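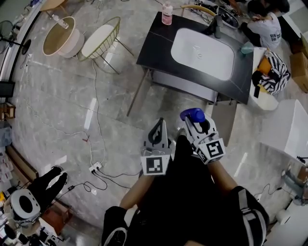 Stolteo Student Manipulation Project

Reading time: 3 min

The Stolteo Student Manipulation Project, usually shortened to Stolteo, is a student project in robot learning. Its members use hand-held grippers to record everyday household tasks, and the recordings are then used to train a robot arm to carry out the same tasks. The project is open to students in their second year and above and may be taken for credit or as a club activity.

Origins

Stolteo grew out of an elective course in automation taught by Yevdokiia Kushnir. In its first year the course relied on a single teaching arm, named Tarar, which students guided by joystick. Waiting times were long and the recorded motions were slow. Kushnir proposed that students collect their examples by hand, away from the arm, and keep the arm for testing. The change was adopted on 22 August 2022, and the project took its present name the following November.

Equipment

Each recording kit consists of two hand-held grippers, one for each hand, along with shoulder straps and cables. The grippers are white and carry square black-and-white markers, which allow software to work out the position of the gripper from video. Students are taught to keep the markers clean and uncovered, as a marker that is hidden by a sleeve or a strap cannot be read.

Recordings are processed with Vikel, a program written by earlier members of the project. Vikel reads the markers, checks each recording for gaps and rejects those in which a marker is lost for too long. The program has been rewritten once, after the original version proved difficult for new members to maintain.

Tasks

Work is organized around furnished areas that stand in for rooms of a home. The washstand area, with its basin, black faucet and marble-patterned countertop, is normally the first that new members use. Typical tasks there involve small objects such as bottle caps, pump bottles and bowls. Caps are considered a good test of skill - they are light, they roll, and a poor grip is obvious at once.

A task is accepted into the project's collection when 200 usable recordings have been made by at least 4 different students. The second rule was added after an early model learned the habits of one very tall member and performed poorly on anything placed near the front of the counter. By the end of the most recent academic year the collection held 3932 recordings.

Course of study

Students taking the project for credit work in pairs. One student records while the other manages the equipment, and the two trade places during the session. Each pair is expected to contribute 100 recordings, keep a written log and train at least one model on the results. Logs are graded more heavily than the performance of the model. Pairs whose model fails may still receive full marks if the log explains the failure clearly.

Tisano Round

The Tisano Round is an internal competition held at the close of the course. Each pair draws a task from the collection and presents a trained model, which is run on the Tarar arm without further adjustment. Judges score completion, time and handling of the object. Spilled liquid carries a penalty, and dropping an object in the basin ends the attempt. The rules were revised to permit one restart after disputes over failed cable connections.

Categories: Student robotics projects | Robot learning | Engineering education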